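Temps de lecture : 4 min

La couleur qui ne tient pas en place

Pourquoi le bois d'une table change de teinte, et pourquoi on s'y fait

Une table achetée claire devient miel, puis orangée. Un plateau sombre pâlit du côté de la fenêtre. Les gens qui vivent avec du bois finissent par le constater, en général le jour où ils déplacent un vase resté longtemps au même endroit. Le changement est lent et il dépend de l'essence, de la finition et de la lumière. 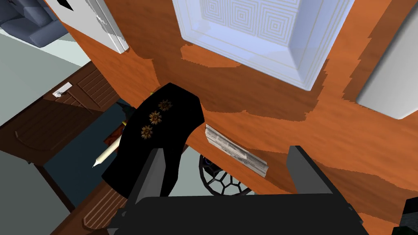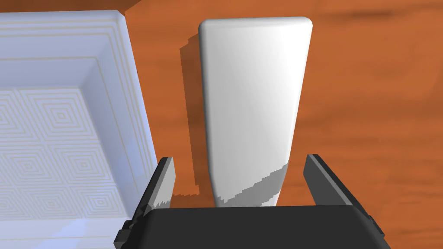
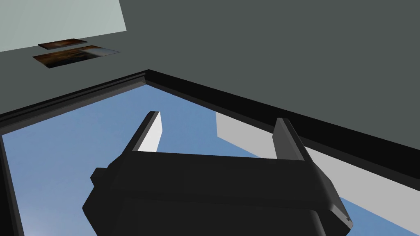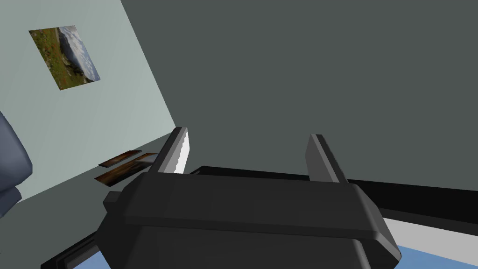
Images de synthèse. Sur la première, un plateau orange au veinage strié ; sur la deuxième, un objet blanc dressé sur le bois.

À Fetville, l'atelier Iyamu restaure des meubles depuis dix-neuf ans. On y entre par une cour pavée, puis par une porte basse. Les plateaux démontés attendent debout contre le mur nord, face nue tournée vers l'intérieur. Karthikeyan Palaniappan, ébéniste, tient à cette habitude. « Un chêne fraîchement poncé qui reste un après-midi d'août devant la baie, avec un outil posé dessus, on voit la forme de l'outil. Il faut reponcer. »

Le bois est fait en grande partie de cellulose, qui réagit peu à la lumière, et de lignine, qui y réagit beaucoup. Les ultraviolets la dégradent et forment des composés jaunes ou bruns. C'est le même phénomène qui jaunit le papier journal. À cela s'ajoutent les extractibles, tanins et résines, propres à chaque arbre. Le cerisier fonce vite et vire au rouge. Le pin prend une teinte orangée que beaucoup de propriétaires regrettent. Le noyer fait le chemin inverse et s'éclaircit.

La finition compte autant que l'essence. Un vernis à l'huile jaunit de lui-même, même à l'ombre, et sa couleur s'additionne à celle du bois. Les vernis à l'eau restent plus neutres. Quant aux huiles dures, elles réchauffent le ton dès la première couche, ce qui surprend toujours les clients venus avec un échantillon brut à la main. L'atelier garde une planche témoin de hêtre divisée en bandes, une par produit, dont la moitié est couverte d'un carton. On soulève le carton devant le client. La discussion est ensuite plus courte.

Peut-on empêcher le bois de changer ? Les produits vendus avec un filtre anti-UV ralentissent l'évolution. Ils ne l'arrêtent pas, et la lumière visible joue aussi son rôle. Un voilage fait une partie du travail. Palaniappan conseille surtout de ne rien laisser au même endroit pendant les premiers mois : chemin de table, corbeille, lampe, tout doit tourner. Les rallonges rangées sous le plateau posent un problème particulier. Elles restent dans le noir pendant des années et ressortent pour un repas de famille avec deux tons d'écart. Il recommande de les sortir une semaine par saison, ouvertes, sans nappe.

Quand la marque est déjà là, la première chose à faire est d'attendre. Sur une table récente, la zone protégée rattrape souvent le reste si elle reçoit enfin la même lumière. Sur un meuble de 50 ans, l'écart se réduit mais ne disparaît pas toujours. Le ponçage remet tout à zéro, avec un risque sur les placages, dont l'épaisseur est parfois inférieure au millimètre. Reste la teinte locale, affaire de patience et de petits pinceaux.

Le village voisin de Nurkton a posé la question autrement. Sa bibliothèque possède une table de lecture de nearly cent ans , longue et étroite, dont le vernis est usé à l'emplacement des coudes. Un devis de remise à neuf avait été demandé, puis la mairie y a renoncé. On a nettoyé le plateau au savon doux, recollé un pied et passé une cire incolore. Les places restent visibles, plus claires, à intervalles réguliers. Les lecteurs s'y installent sans y penser.

Chez Clastus, petit fabricant de la vallée, on remet désormais à chaque acheteur une fiche avec deux photographies du même plateau, l'une à la livraison et l'autre après deux étés. Les réclamations pour changement de couleur ont baissé, selon le responsable des ventes. Une partie de la clientèle demande même que la table soit livrée déjà mûrie. L'entreprise l'a fait quelque temps, en laissant les plateaux sous une verrière, puis a cessé faute de place.

Pour l'entretien courant, un chiffon à peine humide suffit. Les sprays au silicone sont à éviter, car ils compliquent toute reprise ultérieure de la finition. Sur un plateau huilé, une couche fine par an, étalée dans le sens du fil et essuyée au bout d'un quart d'heure, entretient la surface et uniformise un peu le ton. Les chiffons imbibés d'huile se font sécher à plat, dehors, avant d'être jetés : roulés en boule, ils peuvent s'enflammer seuls.

Contact | © 2018 Tous droits réservés | Haut de page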